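The Case for Keeping the Failed Episodes

Every planning group that works in simulation faces the same housekeeping question at the end of a quarter: which runs are worth the storage? At Plarkholm the usual answer has been to keep the successes, thin the rest and move on. I wish to argue that this policy is mistaken and should be changed before the June release of the Zelenák planner.

The present rule dates from a time when a single tabletop task produced up to 400 episodes and disk space was the main concern. It was drafted by Ludmila Procházka and served us well. The work has since changed. Our current scenes are cluttered by design, and the planner must decide how to approach a thin object on an open stretch of table while bottles, a bowl and a glass stand farther off. A run that ends badly in such a scene holds information that a clean run does not. It shows where the cost function preferred a path that the controller could not follow.

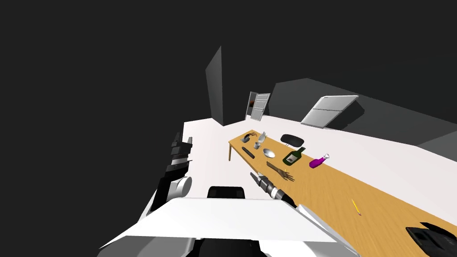
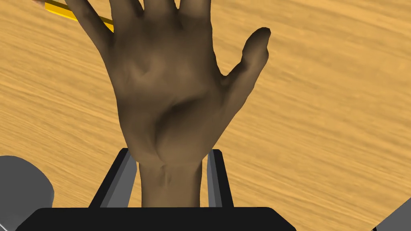 Simulated tabletop environment, two views. A yellow pencil-like stick appears in both.

Consider the matter of viewpoint. A view across the whole table gives the planner its layout, while a close view is often dominated by the hand itself. When the fingers stand between the camera and the target, the perception module must hold an estimate of something it can see only in part. Under the present rule, a run in which that estimate drifts and the grasp is abandoned is among the first to be deleted. The engineer who later asks why the estimate drifted finds a log entry and nothing to replay.

Felista Ndung'u reviewed 215 abandoned runs last winter, before they were removed, and traced a large share of them to 2 faults in the way the scene state was time-stamped. Neither fault could be found in the successful runs. Her report was circulated at Dillemberg and led to a correction in the replay tool. Had she begun a week later, the material would have been gone.

The objection from operations is cost, and it deserves a serious reply. Čestmír Bartoš has noted that full image streams are expensive to hold. I accept this. The proposal is therefore limited: keep joint states, planner decisions and random seeds for every run, and keep images for the most recent 1000 failures – the rest can be rendered again from the seed when needed. That last point assumes that the renderer version is recorded, as it is not at present. Correcting this should be the first item of work.

Marcela Sýkora
Plarkholm, April 28, 2026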